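can a machine do the packing bench yet? (no) (sort of)

Quick one, I'm on at 2 and haven't eaten.

People keep asking me since the thing in March and I keep giving a different answer depending how tired I am. So, writing it down once.

Background for anyone new. I've worked the packing bench at Erkarwood for a while now. Mostly lamps, some shelf kits. Box, foam, part, foam, part, little bag of screws, lid. A good shift is 100 boxes a head. A bad one is whatever it is. Before that I cleaned apartments, so I feel like I've done most of the jobs these robots are supposed to be coming for.

Laundry first because everybody asks about laundry. No. Or: yes, if you have the afternoon. I watched one fold a towel on video, whole thing sped up, and the towel came out ok. Not great. I'd have refolded it. A fitted sheet, forget it. I can't do a fitted sheet either so maybe that's not fair on it.

Dishes, closer. Plates are all kind of the same and a rack has slots. But then it's a pan with egg on it, or the good glasses, and would you let it? I wouldn't. Gladys Kaijage says she would, tomorrow, and she'd pay for the glasses. Her sink is worse than mine.

Vacuuming, done, fine, solved, except for cords and socks and my one rug with the fringe.

Bathrooms. Ha.

OK so the bench. This is the part I know about. What's hard isn't lifting, a kid could lift most of it. It's foam. Foam is light, it squashes, it sticks to the other foam, and the corners tear if you grab too hard. You pick up one and get two. I do it without looking and I still drop some. So when Behrouz Tabrizi told me pick and place was "basically finished" as a problem I asked him has he ever packed a lamp. He has not.

Things I'd want to see before I'd worry about my job:

- one piece of foam off a stack, not two, every time
- something round and smooth, stood up straight and left standing
- something soft with no real shape (a bag, a cloth)
- doing it again when the first try goes wrong, without somebody walking over
- 20 minutes with no one touching it

The last two matter the most imo. Anybody can show me one good grab. I want the thirty-first one, when the stack has shifted and the light's changed and there's tape stuck to somthing.

Two arms is a big deal too. I didn't get that until I tried packing with one hand, after I cut my thumb. You need the other hand just to stop stuff moving. Opening a bag one handed, try it. I got 31 boxes done that whole shift and I was swearing at all of them.

And fabric under everything is its own problem. It creases, things lean. We had a cloth on the bench for a while to stop the scratching and it drove me nuts, every base rocked a little. Back to bare wood after that.

Anyway I'm less sure than I used to be. Five years ago I'd of said never. Now I'd say foam block, yeah probably, on a good day. Whole lamp in a box with the screws in, at our speed, not soon. My guess is it gets the boring half of the bench first and I get left with the bags.
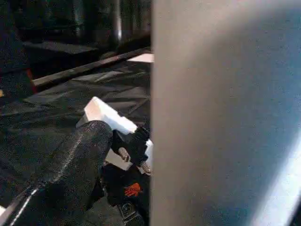

White block in the fingers, first one. Next, something pale and round.

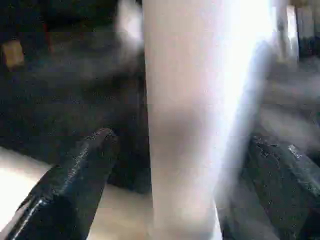
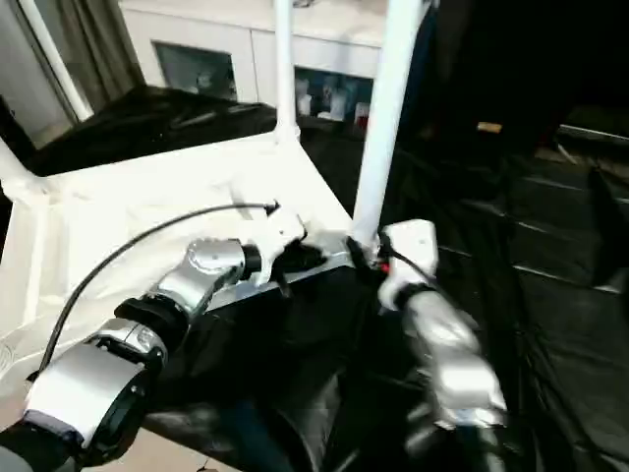

Paraschiva Filip wrote back that I'm judging it all by speed, and speed is the wrong thing to look at. Her mother can't bend down anymore. If a machine took an hour to empty the washer that would be fine by her, she's got the hour, and she wouldn't care how the towels looked. What she can't have is one that stops halfway and needs a person to come get it going agian. So we agree on that one at least. She also says I'm wrong about the bathrooms but didn't say why.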